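Thu 24 April

Outsole adhesion, continued. Peel tests on the Kurnico compound, second batch. E. Urquijo on the bench, me on the press and the write-up.

Strips cut yesterday from the moulded sheet, 25 mm wide, roughened with the 60 grit belt, wiped with solvent, left ten minutes under the hood. Two adhesives: the Barbier two-part we have always used, and the Desuvon water-based. Upper material is the same black coated textile throughout, from one roll, so any difference should come from the glue or from the surface prep.

Reactivation at 70 C for the Barbier, 60 C for the Desuvon as per their sheet. Press 4 bar, 12 seconds. The press gauge reads low against the reference gauge, so I set it to 3.8 on the dial. Ezequiel thinks the reference gauge is the one that is wrong. Not settled, needs the Trernix service man.

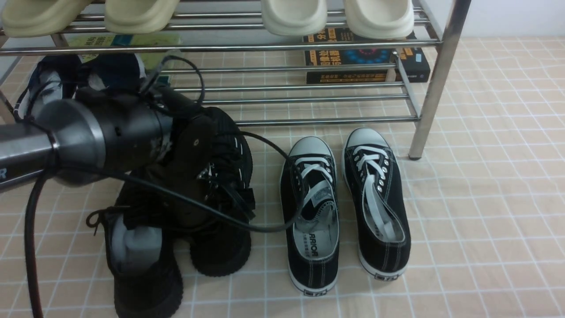 Peel at 100 mm/min, 180 degrees, after 24 h for the first set. The second set goes in the humid cabinet and comes out on Monday. Strip 1 of the Desuvon set was clamped crooked and tore at the edge, so it is left out of the mean. Peak load on the Barbier strips was steady from one to the next. Desuvon had a wider spread, and the low ones all failed at the rubber side with clean adhesive left on the textile. That points at the roughening and not the glue. The belt is worn on the left half, and the low strips may well be the ones that went through on that side, but we did not mark them. Mark them next time, chalk on the back, before the belt and not after.

Cycle counter on the flex machine stood at 1,277 this morning when it should have run all night. It had stopped on the guard switch. No cracking on the samples so far, which means nothing at that count. Restarted at 9.40 with the guard taped down at the corner. The switch bracket is bent and wants replacing properly.

Ignacio Herrero rang about the toe spring on last 317. He has the old drawing, we have the newer one, and the heel heights do not agree. Asked him to send the drawing with the revision box showing. Until then nothing gets lasted on 317.

Solvent: tin 942 is nearly finished and has skinned over. Do not decant the rest into the new one.

Hardness on the compound, Shore A, taken on three stacked pieces: within the range on the certificate, slightly high at the gate end of the sheet. Same pattern as the first batch. I would like to see a sheet moulded five degrees cooler before saying anything to Kurnico.

Worth keeping in mind for the comparison with bought-in footwear: a sole that has been walked on picks up dust and oils along the feather edge, and peel figures from worn pairs cannot be set next to figures from fresh strips. Visual grading only for those.
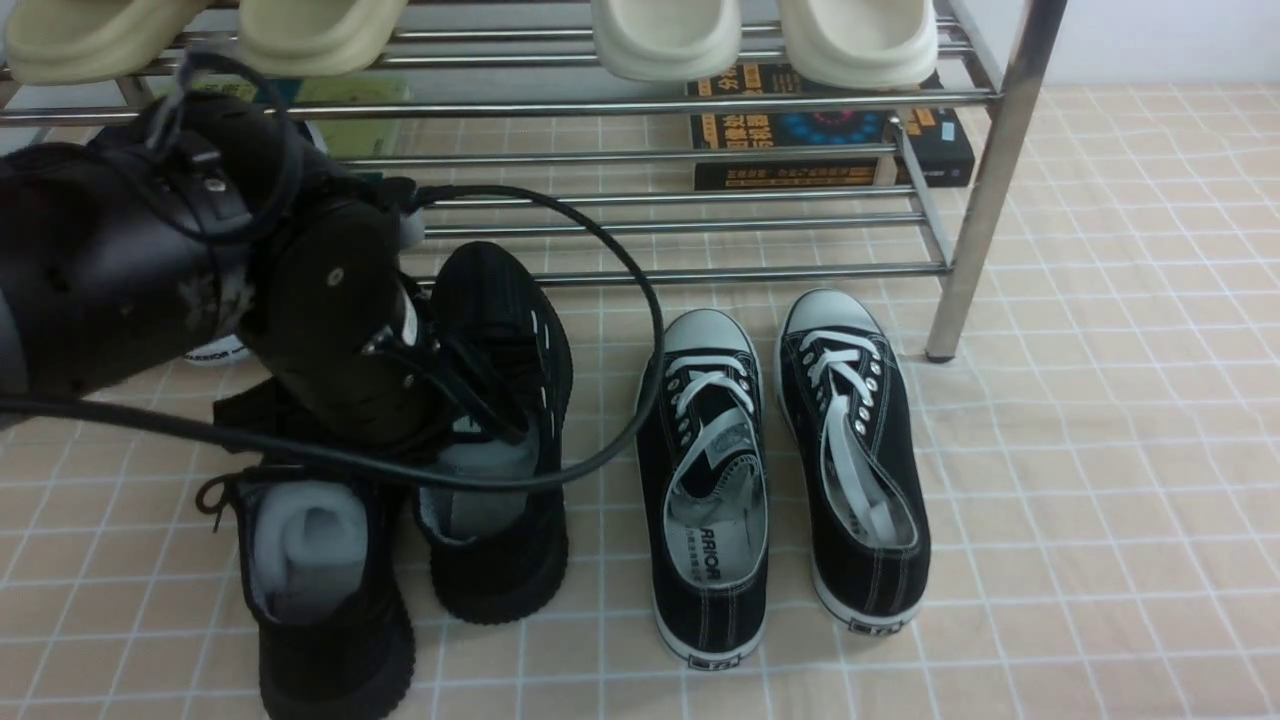 Black footwear by the steel tube rack.

To do:
- new belt, 60 grit, fitted before any more strips are cut
- repeat the Desuvon set, 2 strips from each side of the sheet, marked
- bracket for the guard switch
- humid cabinet water level on Friday afternoon
- chase Ignacio for the drawing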